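The Last Bus to Sovwood

August 12, 2019
By the fiction desk
5 min read

My aunt had left me the house in Sovwood and everything in it, which sounded very grand when the solicitor read it out and rather less grand when I got off the bus with one suitcase and found that the front door key didn't fit the front door. It fitted the side door, after a good deal of wriggling, and so for all the time I stayed there I went in and out past the coal bunker like the man come to read the meter.

I had only been to see her a handful of times as a grown woman, and I was ashamed of that, though she had never once complained. She wrote letters instead. They came on thin blue paper and were mostly to do with the garden and the bus. The bus mattered a great deal to her. It ran from Sovwood over the hill to Prutemska, 38 minutes if the cattle were in and goodness knows how long if they weren't, and on market days she rode it both ways whether she wanted anything or not. She said you couldn't understand a place until you had seen who it gave its seat up for.

There was a tin on the kitchen shelf, a big square one that had once held biscuits, and when I got the lid off I found it full of bus tickets. She had kept them all, it seemed, or very nearly all. They were done up in bundles with wool, a different colour for each year, and I sat down at the table in my coat and began to look through them, meaning to stop after a minute and put the kettle on. I suppose there were a good 1,000 in there by the time I had them all out, and the light had gone from the window and I still hadn't had my tea.

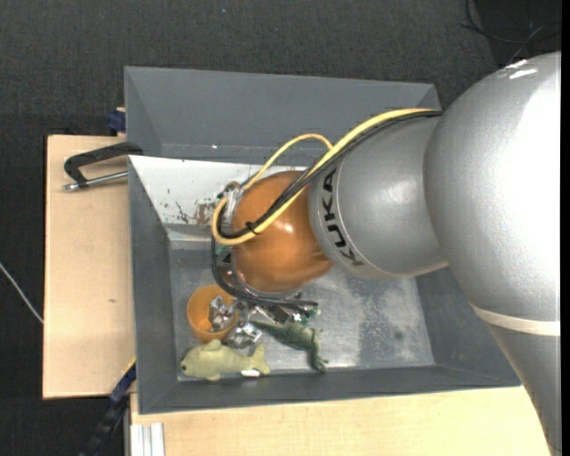 Most of them had a word or two on the back in pencil. "Rain, all the way." "Sat behind the baker, he smells of aniseed." "New driver, brakes too hard." One from a June long before I was born said only "He got on at the quarry," and the next one, in the same green wool, said "He got on at the quarry again." I went through that bundle very slowly, as you can imagine. He got on at the quarry all summer. He had a cold in the autumn. He offered her half an apple, and she wrote down that it was a sour one and she had eaten it anyway, pips and all, so as not to have to find somewhere to put the core.

Then the wool changed to brown and he wasn't there any more. There was the rain again, and the baker, and a dog that had learned to get on by itself and get off at the church. I looked for him right through to the end of the tin, through red and yellow and a nasty mauve I remembered from a cardigan she'd knitted me, and I never found another line.

I slept badly and woke early, and since it was market day I thought I might as well go over to Prutemska for bread. The stop was at the bottom of the lane, by a wall with ferns growing out of it. There were two women there already, and they shuffled along to make room for me on the wall without breaking off what they were saying, which was all to do with somebody's knees.

When the bus came I let them get on first. It was quite full, and I was halfway down, hanging on to the rail and wondering whether my aunt had stood just there, when an old man by the window put his stick to one side and began to get up. I told him please not to trouble, I was perfectly happy standing. He looked at me for a bit with his head tilted.

"You've got her chin," he said, and he sat down again, but further over, so that there was room for the pair of us.

We went up past the quarry, which is all trees now, and he didn't so much as turn his head to look at it. I didn't ask. He told me the bread was better if you waited for the second batch, and that I should have the side door planed before winter or it would stick. At the top of the hill the cows were out, and the driver switched off the engine, and he felt in his jacket pocket and brought out an apple and a little knife.

It was a sour one. I ate my half, and when I got home that evening I found a pencil in the drawer.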